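Projects > Gallstead Workshop > Progress Reports

Reading time: 2 min

Progress report to the Lerville fund, 01/07/2021

We're well into the gripper comparison now and I'm really pleased with how it's going! As a refresher, we proposed to put 2 grippers through the same set of tidy-up jobs in simulation before spending any of the hardware money. The Skudier is a stiff parallel-jaw unit, and the Qian has softer, wider fingers and a bit of give at the tips.

So far we've logged 264 simulated picks across 13 room layouts. The Skudier is ahead on anything square-sided (it grabs a cube and simply keeps hold of it), while the Qian is much more forgiving when the arm comes in slightly crooked. Long flat pieces are hard work for both. The jaws have to get low enough to find an edge, and on the early layouts the arm's planner kept refusing the approach altogether. We loosened the floor clearance setting and that problem has mostly gone away.

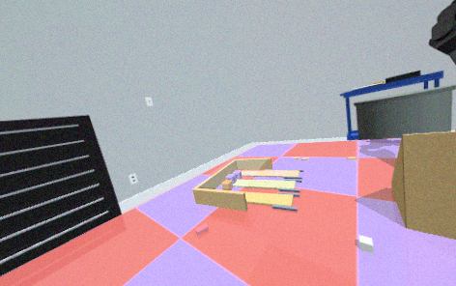
Simulated playroom layout, with blocks in and out of the tray and three boards at its open side.

The layouts with a tray have been the most useful by far. A block out on the open floor can be approached from any direction, but once it's touching a neighbour the finger width starts to matter, and the Qian loses a good deal of its advantage. I hadn't expected such a clear difference this early, and it's given us a much better idea of what to measure.

Colour has been a side project all its own. Our camera settings struggle with a reddish block on a red tile, so we've added 30 extra runs with the lighting varied to see how much of the trouble is vision and how much is grip. It would be unfair to mark a gripper down for a block the camera never found.

Spending is on track and we aren't asking for any changes. Next up are the thin rods, then a repeat of the tray layouts with the arm slowed down. We'd still like to have both grippers on the real arm at Gallstead by November.

Filed under: Robotics, Grant Updates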